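3.2 Sorting before assembly

The second part of the study concerns the step between cutting and assembly, which the workshops we visited call sorting, laying out or simply "the table." Earlier writing on small footwear shops gives this step little room. Cutting is treated as skilled work and assembly as the place where time is lost, and whatever happens in between is folded into one or the other. In the notes kept by Klinhom and Ongart at the Sornik site, however, sorting has its own place, its own tools and its own vocabulary, and people were assigned to it by name.

We recorded 53 sorting rounds. A round began when a tray of mixed parts was set down and ended when the last part had been placed where the next person expected to find it. Rounds were noted by hand on a one-page form drawn up by Ledesma, with a line for each part handled and a column for remarks. Two forms were left out of the analysis because the end of the round was not marked. The forms were typed up in January and checked against the originals by Thorlacius.

Parts were grouped on the form by how they were handled. Soft parts, mostly foam, were put down flat and turned until the toe pointed the way the worker wanted. Small hard parts, such as blocks and discs, were put down wherever there was room and seldom turned afterward. Metal pieces were few and tended to be set apart. The form allowed six remarks per round, and in most rounds fewer were used.

We asked workers to describe the layout in their own words before showing them ours. Pongsiri carried out these talks and wrote them up the same evening. The word most often used for a good layout was "open," meaning that a hand could come down on any part without touching its neighbor. The word "neat" was used less and was sometimes a criticism. One worker at the Brilby site said that a neat table was one where the parts had been lined up for a visitor.

A two-tier table was used for the layout at Sornik. Height was not adjusted between rounds. We did not ask for any particular arrangement of the parts, and no marks were drawn on either surface.
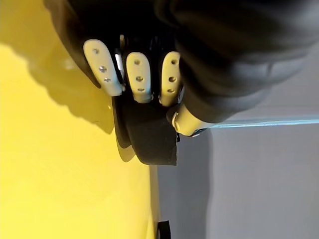
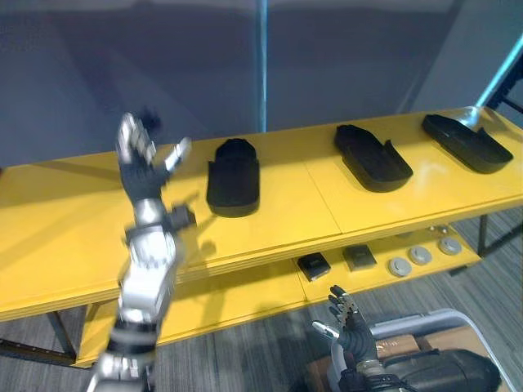
Figure 6. Sorting at the yellow table.

Workers differed most in how they used the two levels. Some filled the top first and moved parts down when it became crowded. Others decided by kind from the start and kept to it through the round. The table in the second photograph in Figure 6 has a layout by kind: the black foam insoles lie on the top, and the small square blocks and gray discs are on the shelf below. Layouts of this sort drew fewer remarks on the form than mixed ones, though the remarks they did draw were longer and mostly concerned reach. Parts on the lower level were harder to see from a standing position, and two workers said they preferred to keep anything they would need soon on the top. The direction of the insoles also came up. With the heel toward the front edge a worker could pick up the part and pass it on without turning it, but those who worked from the far side had the opposite preference, and the forms do not say which side the next person stood on. We return to this in Section 4, where the Sornik rounds are set beside those from Brilby.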